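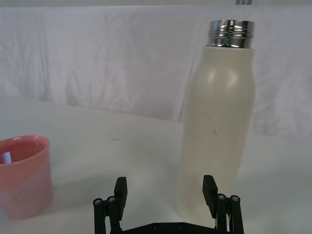 Old Ferry Ledgers of Viltura Can Now Be Read by Everyone

The Lirnavico local history group has finished copying the passenger ledgers of the old Viltura ferry, and from today the copies are open to the public in the reading room at Aguiar. The ledgers name the people who crossed the river before the road bridge was built, and often also what they carried with them: hens, window glass, a sewing machine, once a church bell.

The books were kept for many years in the attic of the former ticket house. When the house was sold, the family of the last ferryman gave them to the group. Roughly 2,000 pages were copied, and the names were typed into an index which can be searched by family name or by village. 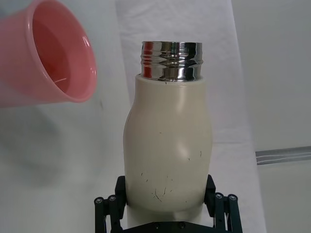 Lirnavico Press Notices, No. 19

The handwriting was the most difficult part of the work. At least two clerks wrote in the ledgers, and one of them shortened almost every name in his own way. Deolinda Guerreiro, who led the reading of the books, compared the short forms with the school lists of Viltura and with the stones in the cemetery.

"For a long time we had a passenger called only 'M. the baker's,'" she said. "We thought it was the baker's wife. In the school list we found that it was his daughter Matilde, and that she crossed every market day to sell bread on the other side."

Some questions are still open. The pages for one winter are missing, and it is not known if the ferry stopped because of high water or if the book was lost later.

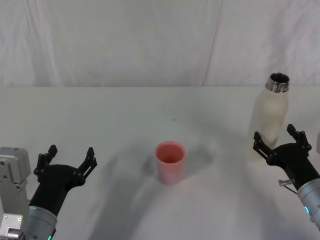 Horácio Frade remembers his grandmother telling that the ferry did run in that winter, but only for the doctor and the mail, and that no fare was taken. The group would be glad to hear from other families who have kept such stories, or who own tickets, letters or photographs from the crossing.

Jouko Heinonen has drawn a new map of the landing places for the reading room. It shows the upper landing at Lukeck, which was closed after a flood and does not appear on later maps. 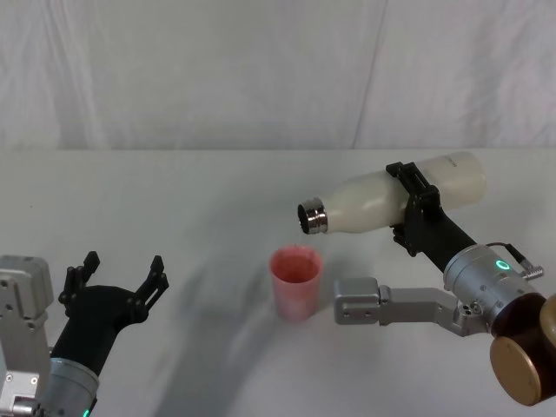 AGUIAR, 18 September 2020 – The reading room is open in the mornings, and entrance is free. Visitors who wish to see the original ledgers are asked to write in advance, as the bindings are weak. A printed booklet of 60 pages, with the index of family names and the map, will be on sale in November.

Contact for press and readers: Martim Mota, Lirnavico, Aguiar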